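Search this site
Enter keywords
Search

Storage Is Not a Public Service
Onyekachi Haruna
April 2021

The Iltberg Public Library has been asked to decide what it will do with its local collection, and the district has invited written opinions before the decision is made. I submit mine as someone who worked in the library's records section for 18 years and who has used the collection, as a private reader, ever since. My view is that the library should keep fewer things and should keep them where people can reach them. I recognize that this will not please many of my former colleagues.

The local collection contains parish newsletters, school yearbooks, shop ledgers, union minutes, maps, family papers and the complete run of the Narkon mill gazette. Most of it arrived by donation. A household was cleared, a firm closed, a club lost its meeting place, and the boxes came to us. The library accepted almost all of them. It did so out of courtesy, and also from a fear that the one box refused would prove to be the one that mattered. I signed for many of those boxes myself and I do not claim to have been wiser than anyone else.

The result is that the greater part of the collection now sits in a rented warehouse on the Okeke road. A reader who wishes to see a ledger must file a request and wait for the van, which makes the trip when there is enough to carry. The reader must also know that the ledger exists. Of the 410 boxes in the warehouse, fewer than half have any entry in the catalog beyond the name of the donor. The library reports these boxes every year as part of its holdings. It would be more accurate to report them as rent.

Those who favor keeping everything make a serious argument, and it deserves a fair statement. They say that no generation can know what the next will want. The household account books that were thought dull 100 years ago are now used by anyone who wishes to learn what families ate and what they paid for it. Had our predecessors been strict, we would be poorer. Morenike Odukoya has put this case to the district with great care, and I agree with a good part of it. Where I differ is on the word "keeping." A paper that cannot be found has been kept in only the thinnest sense. It is safe from the fire and the bin, but it is also safe from the reader.

There is also the matter of the paper itself. The warehouse was built for dry goods and has no control of damp. Newsprint left in a closed carton becomes brittle, and photographs stick to one another. When we choose to keep everything at the lowest cost, we make a choice about what will survive, and we leave the details of that choice to the weather. I would prefer that the choice be made by trained staff, in writing, with reasons that the public can read and dispute.

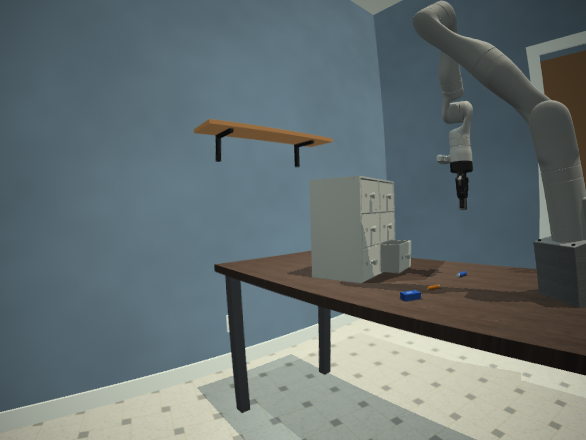 A public reading room should be planned from the reader's chair outward. Too often it is planned from the cartons inward, so that the first question asked is how many feet of material can be fitted along the walls. I would begin with a good table and a clear place to work. A long table with a dark wood-grain top and a plain plank shelf on the wall, with nothing yet on it, is a sounder starting point than a room already full on the day it opens. Maps need to be laid flat. Volumes need to be compared side by side. A family of three looking for a grandfather's name needs room to sit together, and I have seen too many such families sharing the corner of a desk.

The district's draft plan mentions the Wotico system, under which the whole collection would be scanned and the originals sent to deep storage. I support scanning, and for the mill gazette it is overdue. But scanning is being presented as a way of avoiding the question of selection, and it cannot serve that purpose. Someone must still open each box, decide on an order, describe each item and check the copies. If the staff hours for that work do not exist now, they will not appear on the arrival of a machine. A folder of 2,000 pages without titles is no easier to use than a carton without a label - and it is a good deal easier to forget.

I therefore propose a different order of work. First, the library should stop accepting donations for two years, except where loss is certain and near. Second, staff should open and list every box now in the warehouse. The list need not be elaborate; a single line for each folder would be a large improvement. Third, the library should publish a plain statement of what it collects. I would limit it to material made in the district, or about the district, that is not already held by another public body. Duplicate yearbooks, national magazines and sets of printed reports could then be offered back to the donors' families, to schools, or to other libraries. Only after those offers have been made should anything be discarded, and a record of each discard should be kept permanently.

The rent saved should go to opening hours. The reading room is at present open on two afternoons, both at times when most people are at work. A collection that belongs to the public should be open at least one evening, and there should be a member of staff present who knows what is in it.

I do not pretend that nothing will be lost under this plan. In January I went through my own papers from the records section and found notes on a box of tram tickets that I had once argued strongly for keeping. I can no longer say why. Another person might have used them well. Mistakes of that kind will be made, and the library should say so openly when it consults the public, since donors gave in good faith and some will be hurt.

What the district should not do is renew the warehouse lease without conditions. The lease has been renewed each time with a promise that the boxes would be listed during the following term. I wrote that promise into the file more than once. If it is to be written again, it should have a budget, a named officer and a date beside it, and the district should ask to see the list before it pays for another year.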